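Fleltangate Help Forum > Houseplants > Sick and sorry plants

Desk pothos going brown and yellow, do I repot it or leave it alone?

posted by sagebrush_desk, April 12, 2020

Hi all, long time reader, first time asking. I have a little golden pothos that I keep on my desk, still in the black nursery pot it came in (label and all, I never peeled it off). I bought it last October from the garden counter at Jardine and for months it was the easiest thing I own. Now it's looking pretty sad. A few leaves have yellow patches, some have brown edges, and there's one that has withered up and gone brown all over.

I water it when I remember, which I'd say comes out to once a week but could be more. The little pot sits inside a bigger white one with no holes in it, so whatever drains out just stays in there until I notice. I do lift it out now and then. Today I did a cleanup and there were more loose leaves around the bottom than I'd like to admit. 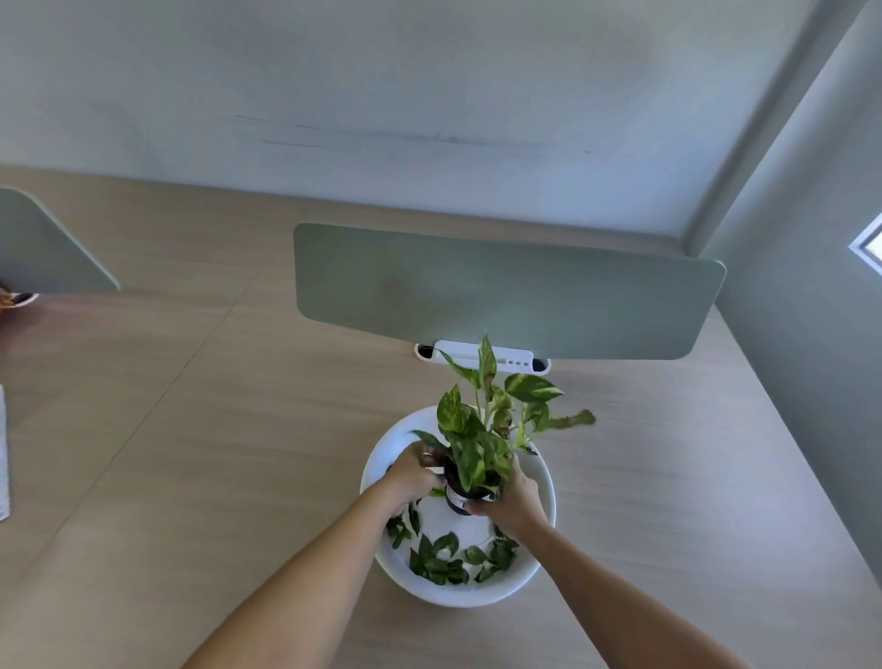

My pothos and its leaf collection.

The top growth still seems okay to me? The tallest leaf is standing straight up and there's a nice wide one on the side with a lot of yellow marbling, so I don't think it's a goner. My desk has one of those Wekon privacy panels along the back and I've been wondering if that blocks too much light. There's a window but it's off to the side.

So, three things. Is it the watering or the light? Should I cut off everything that has any brown on it, or only the really bad ones? And does it need a bigger pot? I have a bag of potting mix in the closet and I'm itching to use it, but I've killed plants by fussing at them before. Also I paid almost nothing for it, so please don't tell me to buy a $90 grow lamp, I'm fond of it but not that fond!

Thanks in advance :)

mossy_kneecaps
Member, 1000+ posts

Okay first of all, don't panic, I've had pothos look a LOT worse than that and come back. I had one in my Jundeo office that was down to two leaves and a stick and it's now trailing off the top of a bookcase.

My money is on the water sitting in the white pot. Pothos will forgive you for forgetting them but they hate having their feet in a puddle. Take the nursery pot out and stick your finger in the soil, down to the second knuckle or so. If it's damp at all, walk away. Check again in a few days. When it finally feels dry, take it to the sink, water it until it runs out of the bottom, let it drip for a good while (I leave mine in there through a cup of coffee), and only then put it back. Once a week by the calendar is too often for a pot that small sitting indoors in winter, and probably fine in July. So go by the finger!

On trimming, I take off anything that's mostly yellow or mostly brown, because it's never going green again. A leaf with a bit of crispy edge I leave on, or I snip just the crispy bit with nail scissors if it's bugging me. The plant can still use the green part. If you strip every leaf with a spot on it you'll have nothing left. Use clean scissors and cut close to the stem.

And pick up all the dropped stuff. Old leaves lying in the bottom of a damp pot get slimy and then you get those tiny flies, and once you have the flies you have them until you move house. I tear mine up small so they don't take up the whole bag (old habit, no science in it) and into the trash they go.
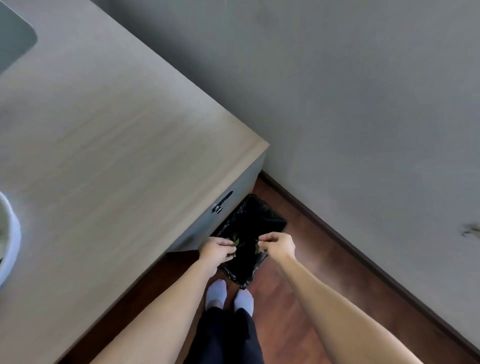 Bits of leaf going in the wastebasket.

If you've got a compost bin, even better, but a desk wastebasket does the job. Just don't leave it in there for weeks. Wipe out the white pot while it's empty, too. Warm water and a drop of dish soap.

As for the bigger pot, no! Please no! Put your potting mix back in the closet. A bigger pot holds more wet soil and that's the last thing it wants right now. Slide it out gently and look at the roots. White and firm is good. If they're going round and round the pot and there's hardly any dirt left, then go up one size, and wait till it perks up first.

third_shelf_down
Member, 70 posts

Agree with most of that, except I'd pay more attention to the light. I have the same sort of panel on my desk and plants pushed right up against it always did worse for me than plants with some space around them. Try it at the window end of the desk for a month and give it a quarter turn whenever you walk by.

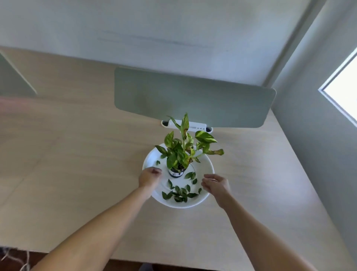 Don't put it in hard direct sun though, I scorched one that way in a single afternoon. Bright but out of the beam is what you want. The yellow and cream parts of the leaves burn first, and a pothos with a lot of marbling needs a bit more light than a plain green one to hold its color.

I also swapped a deep outer pot for something wide and shallow years ago and it helped a ton, I can see the water and tip it out. Mine cost me next to nothing at a yard sale.

I wouldn't bother with plant food until you see a new leaf coming.

windowsill_1000
New member

mine did this too. i just stopped watering it so much and it got better. also they root in a glass of water if you want a backup, cut below one of the little brown bumps on the stem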